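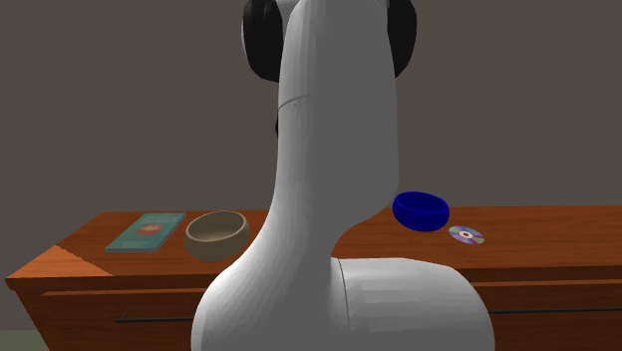 November, evening. Spent most of the day on the reset rules for the simulated arm at Calleo, and I think we finally have a version people will follow. The old sheet from Zodville only said "restore the objects," and everyone read that their own way. The cabinet layout with the teal book on the left, a bowl on either side of the arm and the disc out to the right got loaded three different ways last week, all marked as the same start. From now on a start only counts if the seed and the layout name are both written in the log before the arm moves.

Tyyne Valtonen went through the run list with me after lunch. We had 513 runs on file and could trace 219 of them to a written start. The rest stay in the folder but go under "unverified," and we don't quote them. She wanted to delete them. I'd rather keep them and label them.
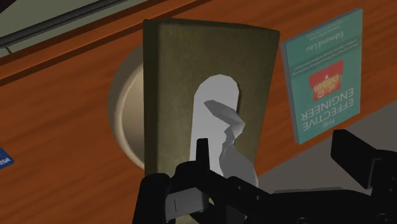 The second rule took longer. Anyone who stops a run by hand has to write down why, in a full sentence, before starting the next one. Mäkelä's draft let you pick from 9 codes and most people just picked "other." I cut the codes to six and made the sentence required. Also new: no changing the grip force limit partway through a set. If it has to change, the set is closed and a new one opened.

We still don't agree on soft items. Tissues and cloth change shape every time, so what counts as a clean pick? Tyyne says lifted and held. I say lifted, held and the box still where it was – otherwise we're passing runs that knock things over. Left it open in the draft with both our initials next to it.

Sent the whole thing to Fimthorpe at 6 and went home. Need to ask tomorrow who signs off on changes to the sheet.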